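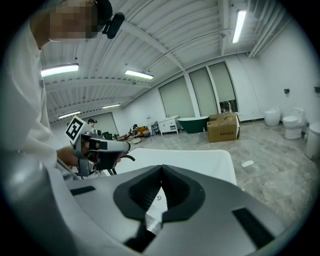

Gripper trial at the Bident showroom: equipment planning for next year

Bident is deciding how many hand-held grippers to buy for its bathroom data work, and whether to add a fixed arm later. Griet Geerts wrote the first budget in December. Ruben Kramer and Lotte Cuypers have been going through it line by line since then. We used the bathroom showroom because it has sinks, toilets, tubs and tile floor in one room and needs no building work.

The budget as it stands:

Grippers: quotes are in from Bruden and Widard. Bruden quotes 933 euros per unit with finger pads included. Widard quotes 1418 with a spare set of pads and a longer warranty. Annelies Verbruggen prefers Widard for the warranty. Ruben would take Bruden and keep the difference for parts.

Head cameras: one per operator. We have not settled on a supplier.

Markers: printed in-house on stiff board. We set aside 100 euros for reprints.

Pads: a separate line, 40 pairs for the year. Marloes Dijkstra asked for this after seeing the first draft, where pads were included under "other."

Storage: one lockable cabinet, not yet priced.

Small packaging is on the task list along with bottles, caps and cloths. Thin items are the main reason we want to compare pads before we order. 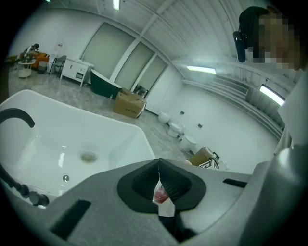 Small item between the ribbed pads, beside the sink with the black gooseneck faucet.

The sink tasks decide most of the pad order. If we go with Bruden we need to know whether their pads can be bought separately, and in what quantity. Lotte has asked and is waiting for an answer.

A fixed arm is not in this budget. It would need a mounting frame, a power supply of its own and a closed-off area, and the showroom has to stay open to customers. Griet will price it as a separate request.

Comments on the pad quantity go to Marloes. Everything else goes to Griet.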